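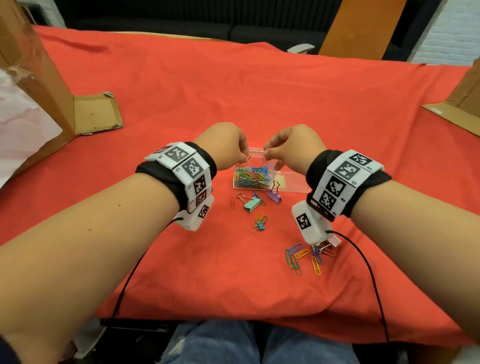
Colored paper clips in a clear box

Brollier Liron Tape Echo Pedal

Price: 677
In stock: yes
Condition: new
Page updated: 2023-05-12

Brollier says the Liron sounds like a tape echo from the sixties. There is no tape in it. It's a digital delay with a knob marked Age, and you should know that before you read any further, as the box it ships in does its best to keep the subject vague.

We have had one on the shop bench since September. Set short, with Age at nine o'clock, it puts a soft slap behind a guitar or a voice that we would happily use on a record. Past noon the wobble gets seasick, and past three it sounds like a cassette left on a dashboard. Some people want that. Most of the ones who tell us they want it turn it down after a song or two.

Longest delay is 2000 milliseconds. The ad makes a lot of this. In a band you will rarely go near it, and the repeats get grainy up there anyway. Brollier calls the grain "character." Fine.

The manual lists 11 modes. We hear four that differ in any way you'd notice with drums going. Studio, Room and Hall Slap are close enough that two of us guessed wrong with our backs turned. Reverse is good. Swell is good if you play slowly. Duet adds a second line of repeats and makes a mess of anything with chords.

Controls: Time, Repeats, Mix, Age, Mode
Switches: bypass, tap tempo
In and out: mono in, stereo out
Power: 9 volt adapter, not included
Presets: 56

Why anyone would need 56 presets on a pedal with no screen is a question we put to Brollier. The answer was that players had asked for it. You step through them by holding both switches, and the light changes color, and good luck doing that between verses.

What we like without reservations: the bypass is silent, the knobs are stiff enough to survive a shoe, and the tap switch keeps up with a drummer who speeds up. It also takes line level, so it works on a keyboard or a mixer send. Singers have got more out of ours than guitarists have.

Compared with the older Rantala delay, it's cleaner and easier to set – and a good deal more expensive. If you already own a Rantala that works, keep it. The Drirkberg is the one to try if you want the repeats to run away and howl, a thing the Liron refuses to do at any setting. 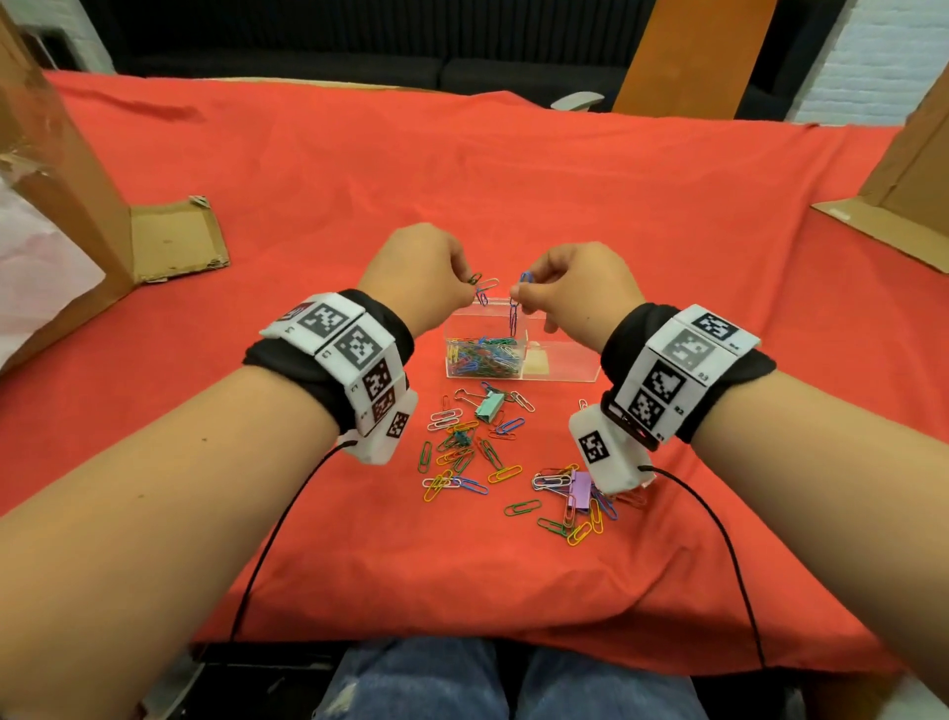
Tiina Sjöberg writes that we're too hard on the modes: Hall Slap in stereo, with two amps set well apart, is the only reason she kept hers, and in mono she can't tell it from Room either.

We tried it with two amps. It's wider. We would still ask to hear it in the shop before paying for it, so bring your own guitar. Returns are accepted with the original box.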